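4. Setting up the Gorkden traffic probe

I run this probe on my own lab network at Rirkbridge, so these are the steps I follow myself.

1. Plug the probe into a mirror port on your switch. Don't use the uplink!
2. Open the Grestden console and type: probe add gorkden
3. Set the sampling interval to 300 seconds. I tried shorter ones and my disk filled up over lunch.
4. Set the packet limit to 500 and save.

Caution: saving restarts the capture (yes, every time), so export anything you want to keep first.
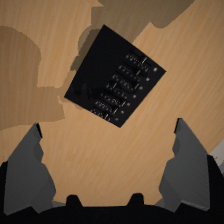 Can I run more than one probe on the same switch?
Up to 2 work fine, as long as each has its own mirror port and its own name in the console.

5. Type: probe status. You want to see "listening" next to the name.

Note: if it's stuck on "waiting," check that port 46 is open on your firewall. I forget this one all the time.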